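Folding striped garments

Striped cloth shows a crooked fold at once, so use the stripes as the guide. Cover the table with a plain cloth to stop the fabric sliding. Spread the garment fully before the first fold.
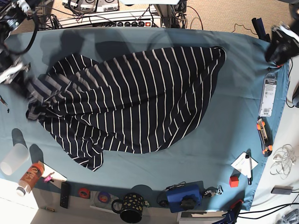 Navy garment with thin white stripes, still bunched, on a light blue table cloth.

Find the shoulder seams, pull the hem straight and smooth outwards from the centre. Fold each side in along one stripe. Finished width: 26 cm, up to 30 cm for large sizes.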